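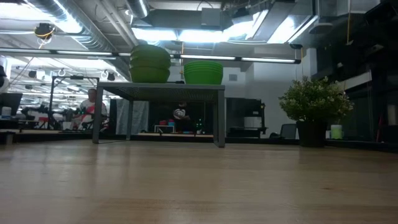 Ondo bowl sorting set: read me first

Hello, and thank you for taking an interest in our bowls! The set came out of the canteen wash-up at Condori, where Orysia Hutsuliak and her colleagues stack crockery after lunch, and where Ukmont was asked whether an arm could take over the dullest part of the job. It holds 289 recorded runs, all done on our practice bench, with plain and patterned bowls and a low metal shelf to stack them on. 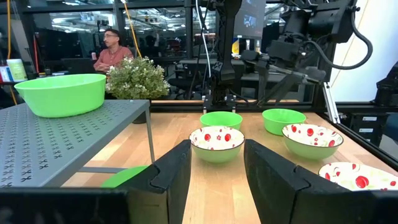 Photo: Daryna Onyshchenko / Ukmont

What changes for the staff

We spent a good while talking to the people on shift (and drinking a lot of their tea), and most of what we learnt is in notes.txt. Stacking hurts the wrists, and they'd gladly hand it over. Checking for chips they want to keep, so no run in the set covers it. Orysia also worries about being left as the one who clears jams all afternoon, and I think she's right to ask. Hours are still being discussed.

Known gaps

Bowls only, no cups or cutlery. Lighting is bright throughout. In 46 runs a bowl was dropped; we left these in and marked them "drop".

Questions and corrections to Deok-su Jang, please. The next version is due in September.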